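Folding on the big padded table

In September I decided to learn folding properly. My mother folded everything on her knees in front of the television, and I did the same for many years, so my shirts always looked like envelopes somebody sat on.

The first change was the surface. A bed is too soft and a bare table lets the cloth slide away. The gray cover with a woven look holds a T-shirt where you put it, and it costs 36 at Song, the fabric shop near the station.

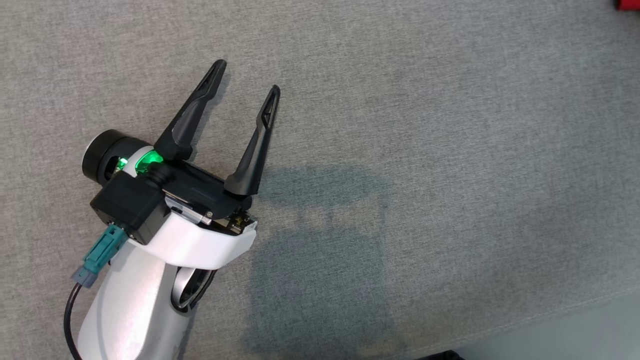 I also learned to begin with the easy pieces. Towels first, then pants, then T-shirts. Shirts with sleeves in another color are good for practice – the seam shows you the line for the fold. My favorite is red with white sleeves and striped trim. I lay it sideways, with the neck to the left, and I pull the hem a little at the corner before I fold. The small wrinkles in the middle I leave for my hand to press.

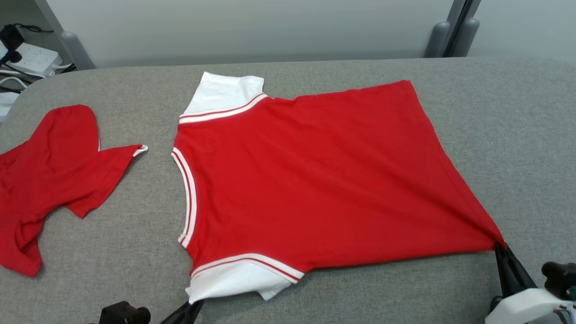 Rosário Amaral wrote to me that she never pulls the hem, it makes old cotton longer on one side. She shakes the shirt two times, lays it down and folds the sleeves in at once. I tried her way for one evening. It is faster, 20 shirts before tea, but my collars were not straight. For the thin ones I will keep her method, and for the thick ones mine.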